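Notebook, January, bench side

Back at the desk with coffee after a long morning, and I want to get the equipment plan down before it leaks out of my head. Reshma has asked for a list she can take upstairs, and last year I gave her one on the back of a packing slip, which she was very gracious about but I'd like to do better. So, everybody who uses the cell, please read this and scribble on it!

The big question is still whether we buy a second cell or spend the money keeping the first one healthy. I came in this morning quite sure I wanted the second cell. I've had the Hitdale quote pinned over my monitor since before the holidays and I'm fond of it (new enclosure, pair of arms, mounts, everything matched). But I sat with the current setup for a couple of hours doing shelf work and small toys, and I kept writing down little things in the margin, and all of the little things were parts. Grippers, fingertips, cable. Hardly any of it was "we need more floor."

Fingertips first. We treat them as if they come free with the arm, and they don't. The Dratine ones are the ones I like best for soft, round objects, and I would dearly like a bag of 30 in the drawer so that people stop nursing a worn pair through one more session. I've done it too, I'm as guilty as anyone. Put down 400 dollars for the year under consumables and let's see if we can live inside it. That has to cover tips, screws, zip ties and the odd connector, so it may be tight by summer.

Next, cameras. We have no spare wrist camera at all, and if one goes we're stopped until the post comes. I'm asking for 2, one per arm. Same model as we have now, please, no adventures. I remember how long the brackets took to get right.

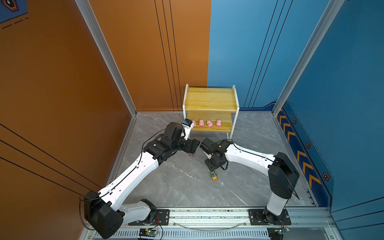 Reshma Naidoo wrote back before lunch that spares are easy to defend and a second cell isn't, at least until we can show how many hours the first one gets used in a week, and could we please start keeping that log now and stop reconstructing it in a panic at budget time. She also wants to know whether the Sorrentino service plan would cover the wrist actuators, in which case she'd sooner pay for that than have us stock them ourselves.

Fair on both counts. I've started a sheet for the log and taped it by the door, pencil on a string. Start time, finish time, what you were doing, and anything that held you up. Doesn't need to be pretty. If you only stopped in to move a toy and check a pose, write that down too.

On the service plan, I read through the terms over my sandwich and I'm not much wiser. Actuators are mentioned, but "wear from normal operation" is left out, and everything we do is normal operation as far as I can tell. I'll call them. If the answer is mushy I'd vote for skipping the plan and buying one complete spare gripper, actuators and all, so we can swap it on and fix the old one at the bench in peace.

Things I looked at and am leaving off for now: the Drorkness controller upgrade (lovely, but it would mean rewriting our startup scripts and I don't have the spring free for that), fancier lighting, and a bigger set of props. Props we can pick up cheaply. Small toys do the job perfectly well, and I'd like to keep the variety coming from people's kitchen drawers and kids' outgrown boxes for as long as that holds out. Bring things in!

One more for the list, which I nearly forgot: tidy cabling. Proper sleeves along the arms and some clips for the rail. It's a tiny line on the budget and it always gets crossed off for being tiny, so I'm going to fold it into the consumables and say no more about it.

Order of asking, then: wrist cameras, fingertips, spare gripper, and the second cell held over until the log has something in it. I've taken the Hitdale quote down from over the monitor, a little sadly, and put it in the blue folder. It runs out at the end of the month anyway, so somebody remind me to ask them for a fresh one in the spring.

Still to do: call Sorrentino, get a price for the spare gripper in writing, find out the Dratine shipping time, send Reshma the short version by 4 p.m.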